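Samstagvormittag, die Heizung gluckert, und ich stehe mal wieder vor einem Haufen einzelner Socken. November ist bei uns Wollsockenzeit, da wird alles getragen, was dick und kratzig ist, und alles davon muss natürlich irgendwann gewaschen werden. In den Trockner darf das Zeug nicht (frag nicht nach dem grünen Paar von meiner Tante, das passt jetzt einer Puppe). Also wird aufgehängt, und zwar mit Klammern, die gepolstert sind. Die alten aus Holz haben mir jedes Mal zwei Dellen ins Bündchen gedrückt, die man noch beim Anziehen gesehen hat. Jetzt sind es welche aus Metall mit hellen Polstern an den Enden, und ich bin so froh damit! Der dicke rostrote mit dem Rippenbündchen braucht sie am meisten.

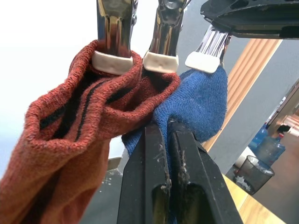
Hängt man Socken am Bündchen oder an der Spitze auf?

Da gehen die Meinungen auseinander. Ich nehme bei den gestrickten das Bündchen und klemme nur eine Seite fest, dann bleibt oben Luft und der Fuß trocknet innen mit. Bei ganz dünnen Socken ist es mir ehrlich gesagt egal.

Meine Nachbarin Slavica Stojanović sieht das völlig anders, sie schwört auf die Spitze, damit das Bündchen nicht ausleiert. Wir haben darüber schon beim Kaffee gestritten, eine halbe Kanne lang. Sie strickt selbst, sie darf das. Von ihr habe ich auch den Tipp, die Socken vor dem Aufhängen in ein Handtuch zu rollen und kräftig draufzudrücken. Das spart bei mir fast einen ganzen Tag Trockenzeit, und der Boden bleibt sauber.

Wo ich schon beim Aufhängen war, kam gleich noch die andere Ecke dran. Scheren! In diesem Haushalt lag immer eine in der Schublade unter dem Geschirrtuch, eine im Nähkorb, eine im Bad, und wenn ich einen Faden abschneiden wollte, war keine da. Beim Grgić, dem kleinen Haushaltswarenladen in Sendham, habe ich neulich eine cremefarbene Hakenleiste aus Kunststoff mitgenommen. Ich wollte eigentlich nur Spülbürsten kaufen, das kennt ihr ja. 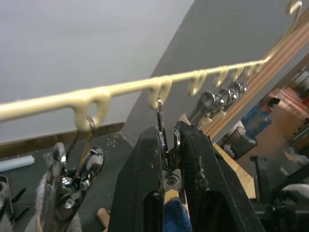 Jedenfalls gilt jetzt die Regel: Wer schneidet, hängt zurück. Die Haken sind nach unten offen gebogen, man muss also kurz hinschauen, bis etwas richtig sitzt, aber nach zwei Tagen hatte ich den Dreh raus. Mein Mann noch nicht so ganz. Er legt die Schere gern »nur kurz« auf die Fensterbank, und dann suchen wir wieder zu zweit.

Zurück zur Wäsche. Wer wie ich dunkle und helle Socken nebeneinander trocknet, sollte vorher einmal mit der Fusselrolle drübergehen. Dunkelblau ist da gnadenlos, man sieht wirklich jedes Flöckchen. Und ein bisschen Abstand lassen, wenn der Platz reicht. Bei mir reicht er selten, da hängt dann eben Hellgrau an Dunkelblau und muss sich vertragen.
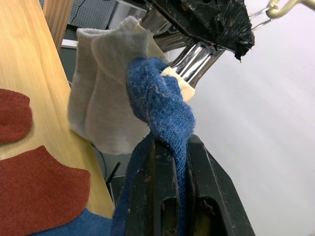 Zusammengelegt wird am Abend, vor dem Fernseher. Ich stülpe die Bündchen nicht mehr ineinander, die dicken Knäuel fressen in der Kommode so viel Platz. Einmal in der Mitte falten, hochkant nebeneinander stellen, fertig. Was keinen Partner hat, kommt in die blaue Keksdose und darf dort bis Weihnachten warten. Danach werden Putzlappen draus, außer bei den selbstgestrickten von Slavica, die bleiben auch allein. Schreibt mir gern, wie ihr das macht, vor allem die Bündchenfrage interessiert mich. Ich würde ihr zu gern ein paar Stimmen für meine Seite mitbringen.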